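보낸 사람: 드리넌트 살림 메일링 운영 담당
받는 사람: 드리넌트 살림 메일링 전체
제목: Re: [살림] 수건이 자꾸 뻣뻣해져요
날짜: 2020년 6월 5일 금요일

안녕하세요!

수건 이야기가 올라오니 반가워서 저녁 설거지도 미루고 답장 씁니다. 저도 작년까지 똑같은 고민을 했거든요. 먼저 보내주신 글 옮겨 놓고 하나씩 적어 볼게요.

> 5월에 새로 산 수건이 벌써 뻣뻣합니다. 처음엔 정말 폭신했는데
> 지금은 얼굴 닦기가 겁날 정도예요. 섬유유연제를 더 넣어도
> 그때뿐이고, 오히려 물을 덜 먹는 느낌입니다.
> 삶아야 하나요? 색깔 있는 수건이라 삶기는 좀 무섭습니다.
> 그리고 개는 법도 궁금해요. 세 번 접으면 장에 안 들어가고
> 네 번 접으면 자꾸 무너집니다.
> 다들 어떻게 하시나요?

일단 섬유유연제부터 끊어 보세요. 저는 이게 제일 컸습니다. 유연제가 고리에 막처럼 남으면 물을 잘 안 먹더라고요. 대신 마지막 헹굼 때 식초를 소주잔으로 한 잔 넣습니다. 냄새 걱정하시는 분이 많은데 다 마르면 안 나요. (단, 락스 쓰는 날에는 식초 절대 금지! 이건 꼭 지켜 주세요.)

세제도 줄이세요. 저희 집은 스키네스 액체세제를 쓰는데, 뚜껑 눈금 끝까지 붓던 걸 반으로 줄였더니 헹굼물이 훨씬 맑아졌습니다. 수건은 수건끼리만 돌리고, 통은 절반 조금 넘게만 채웁니다. 꽉 채우면 고리끼리 눌려서 그대로 말라 버려요.

색깔 수건은 안 삶으셔도 됩니다. 저는 미지근한 물에 과탄산소다를 조금 풀고 10분 담갔다가 바로 돌려요. 그래도 물 빠짐이 걱정되시면 귀퉁이만 먼저 적셔서 흰 천으로 꾹 눌러 보시고요.

그리고 말리기! 널기 전에 양 끝을 잡고 탁탁 털어 주세요. 귀찮아서 건너뛰고 싶은 날이 있지만 이 한 번에 누웠던 고리가 일어납니다. 건조기가 있으면 저온으로 13분만 먼저 돌리고 꺼내서 널어도 좋아요. 햇볕에 하루 종일 두는 것보다 바람 드는 그늘이 훨씬 부드럽게 마릅니다.

제가 요즘 제일 좋아하는 건 연분홍 계열이에요. 고리가 도톰하게 올라온 천은 손끝으로 누르면 살짝 들어가면서 그 자리만 색이 진해 보이는데, 그게 그렇게 기분이 좋습니다.

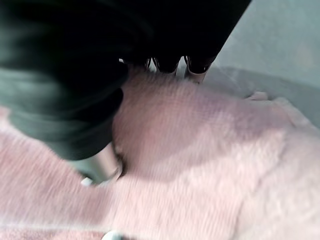 최종 수정일: 2020-06-05

개는 법은 사람마다 정말 다르더라고요. 저는 길게 반, 또 반을 접은 다음에 양쪽에서 가운데로 모아 접습니다. 마지막에 한쪽 끝을 다른 쪽 틈에 쏙 끼우면 장에서 꺼낼 때 옆 수건까지 딸려 나오지 않아요. 접힌 등이 앞을 보게 세워 넣으면 무너질 일도 거의 없고요. 장이 얕으면 마지막 접기 대신 돌돌 말아 보세요. 도톰한 수건은 접는 것보다 마는 쪽이 모양이 더 잘 잡힙니다.

주의할 점 하나, 갤 때 손바닥으로 꾹꾹 눌러서 납작하게 만들지 마세요. 저도 장에 한 장이라도 더 넣겠다고 체중을 실어 누르던 사람인데, 그러면 애써 살린 결이 도로 눕습니다. 공기가 좀 들어 있는 채로 느슨하게 넣는 게 낫습니다. 안 들어가면 수건이 많은 거예요. (저는 많습니다. 못 줄이고 있습니다.)

오래된 수건은 버리지 말고 반으로 잘라 걸레로 쓰시길 추천해요. 가장자리는 지그재그로 한 번 박아야 실밥이 안 날립니다. 손바느질로도 되긴 하는데 저는 두 장 하고 포기했어요.

그리고 지난번에 어느 분이 고들리 욕실장 깊이를 물어보셨는데, 저희 집 것은 말아 넣은 수건이 한 줄로 딱 맞습니다. 두 줄은 문이 안 닫혀요. 살라자르 바구니를 쓰시는 분 계시면 안쪽에 올이 걸리지 않는지도 알려 주세요! 사고 싶은데 고리 수건은 한번 걸리면 줄줄 풀려서 망설이는 중입니다.

혹시 식초 말고 구연산으로 바꾸신 분은 물에 얼마나 타시는지도 궁금합니다. 답장은 저한테만 말고 꼭 전체로 보내 주세요.

드리넌트 살림 메일링 운영 담당 드림

--
수신을 원하지 않으시면 제목에 "수신 해지"라고 적어 이 주소로 답장해 주세요.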